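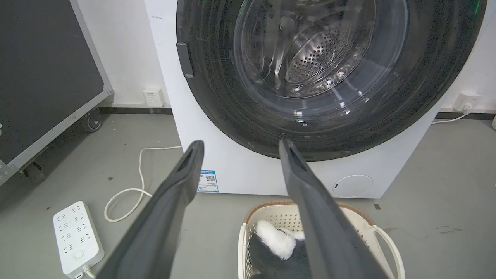 The gripper in front of the washer at the Kivitz test room, with the door shut and the laundry basket below.

The engineer who runs the laundry trials at Pludness has a soft spot for door handles, and she will happily talk about them for as long as you let her. In August one of them gave her the worst week of her year.

"We'd done 100 door pulls without a hitch, so I was feeling pretty good," she told me, laughing a little. "Then on the next one the fingers closed on the handle, the arm started back, and the door just didn't open. The lock was still on. And the arm kept pulling!"

It should have stopped. The force limit, she explained, had been raised one evening for a stiffer door on another machine (a Mangubat, if you're curious) and never put back. The washer slid forward before a colleague hit the stop button. The handle was cracked, one fingertip was bent, and everyone was fine, though she says her hands shook for a good while afterward.

"I'd walked past that arm all day thinking it was gentle," she said. "That's the part that bothers me."

The fix took 9 days. The limit now resets every time the program starts, and the arm gives the door a small test tug and waits before it commits to the full pull. People stay behind a line on the floor while it moves, her included. The team is working toward 1000 clean pulls before the arm goes to Jistamach for its next round of trials, and when we spoke they were at 27.

"Ask me again at Christmas," she said, and went back to her washer.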